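News > Community > Halls and Clubs

Letstead hall kitchen opens its doors (and its dishwasher)

After 22 years of hand-washing every cup, plate and cake fork at the Letstead community hall, locals have a proper working kitchen again, and it is a beauty.

The new kitchen was used for the first time at the February harvest lunch, when almost 200 people sat down to roast lamb, potato salad and more pavlova than any one table should be asked to hold. The washing up was finished by 2 in the afternoon. Anyone who has ever stood at the old trough with a damp tea towel over each shoulder will know how remarkable that is!

The old kitchen dated from the days when the hall was mostly used for dances, and supper was a plate of sandwiches. It had one cold tap, a benchtop that had gone soft beside the window, and a cupboard that could only be opened if the oven was shut. Hall users had been asking for something better for years, and the money finally came together through the Plonach Road street stalls, a trivia night and a very generous donation from the Iyengar family, who ran the Letstead bakery for many years.

Sitelitz Joinery did the fit-out over the summer break and finished in time for the lunch – a terrific effort, given the plumbing under the floor turned out to be a good deal older than the plans said.

A bench you can work at

The first thing regulars have noticed is the space. There is a long white benchtop with a good shine to it, and a stainless steel sink under the window, where whoever is on dishes gets the evening light coming in. The cooking group has already claimed the far end for rolling pastry.

The drying rack is winning fans too. It has black slats with light-coloured edging and sits right in at the sink, so the big bowls can go straight across to drain and the bench stays clear for plating up. The dishwasher is just along from it, under the bench, with black racks and a top one that pulls well out for loading. Plates stand upright down below.

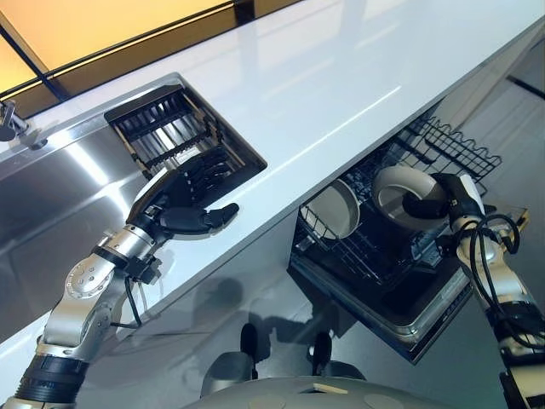 Using the kitchen

Hall hirers can use the kitchen at no extra charge until the end of autumn. Please scrape plates into the compost bucket before they go in the dishwasher, and leave the door ajar after the last load so it can air. Good knives and wooden spoons are to be washed by hand.

The crockery count has gone up as well, with 500 pieces now on the shelves in the storeroom, all of it donated. Very little of it matches and it looks wonderful on a long table.

Next on the wish list is a second oven. A soup night is being planned for when the weather cools down, and offers of slow cookers are most welcome. Bookings can be made through the hall diary at the Letstead post office.

Comments

tealeaf: Went to the lunch and had a sticky beak afterwards. So bright in there now! Well done to everyone who sold a raffle ticket.

Plonach Rd local: Does the free kitchen use cover kids' parties? We have one coming up in May.

hallbookings: Yes it does, Plonach Rd local. Just write "kitchen" next to your name in the diary.

gumboots: I will almost miss the old trough. Solved a lot of the world's problems over that thing. The pav was excellent by the way, whoever made the passionfruit one please share the recipe.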